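## Notes from the Furniture Floor: Choosing a Sofa Bed You Won't Dread Sleeping On 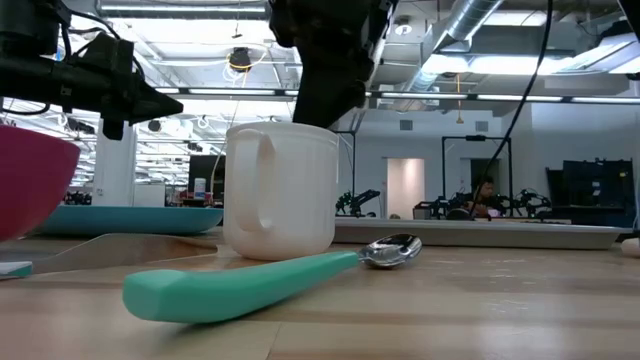

*A white mug and a green-handled spoon on a pale wooden tabletop.*

With the holidays creeping closer (and I don't know about you, but my sister-in-law has already started asking which nights are "open"), our inbox at Maltetti has filled up with questions about sofa beds. We love these questions. A sofa bed has to be two pieces of furniture at once, and for a long time most of them did a middling job at both. They're a good deal better now, and I thought I'd pass along what we tell folks when they come in and start bouncing on the cushions.

First, please measure with the bed open. I know, I know, everybody says to measure. But most people measure the wall, find that the sofa fits along it, and go home happy, and then the bed comes out and meets the coffee table, the radiator, or the only door to the bathroom. Take some painter's tape and mark the full open size right on your floor. Leave it there for a day or two and walk around it. If you can still get past it in your socks in the dark, you're in good shape. While you have the tape measure out, check the front door, the hallway and any turn in the stairs, too.

Next comes the way it opens, and this is where tastes really do differ. The pull-out kind has a folded mattress tucked under the seat cushions, and it gives you something close to a regular bed. It's heavier, though, and you'll need somewhere to pile the cushions. The click-back kind simply lays flat, so it's quick and light and works nicely in a small den or a home office, but your guest will be sleeping on the seat itself and may feel the line down the middle. We carry both. The Privby is our pull-out, and it comes in 2 widths. The Cantero is the click-back, and it's the one I have at home, in a shade of gray that has forgiven my family a great many things.

Then there's the mattress. If you only have company a couple of times a year, a medium foam is just fine, and a topper from the linen closet will make it feel downright fancy. If someone will be on it every week (a college kid home on weekends, say, or a grandparent who stays to help out), it's worth paying for the thicker one. Lie down on it in the store! Take your shoes off, roll over, stay a few minutes. We truly don't mind, and you'd be surprised how many people buy a bed after touching it with one hand.

As for fabric, a tight weave holds up best against zippers, pets and the corners of suitcases. Velvet is lovely and warmer to sit on, and it does want a soft brush every so often. We have swatches for every cover we sell, and you're welcome to take home as many as 5 at a time. Set them on the arm of your old sofa and look at them in the morning and again with the lamps on, because the warm beiges especially can turn on you after sundown.

A little housekeeping for those of you who already own one. Open it up every month or so, even with no guests in sight, and let the mattress air out for an afternoon. Vacuum down in the folds, where the popcorn goes. If the frame has begun to squeak, it's very often a bolt that has worked itself a bit loose, and the wrench that came in the bag with your instructions is the right size for it. If you've lost the wrench, stop by the service desk and we'll find you another.

Everyone who bought a Privby in September should have received a card in the mail for a free mattress cover. If yours hasn't turned up, bring your receipt to the Standitz store and we'll hand you the cover right there. Sofa bed delivery in the Standitz area is free on orders over $125 through the end of the season, and we're running trucks until 7 in the evening for those of you who can't be home during the day. Old sofas can go away on the same truck, so long as you mention it when you order and clear the path to the door.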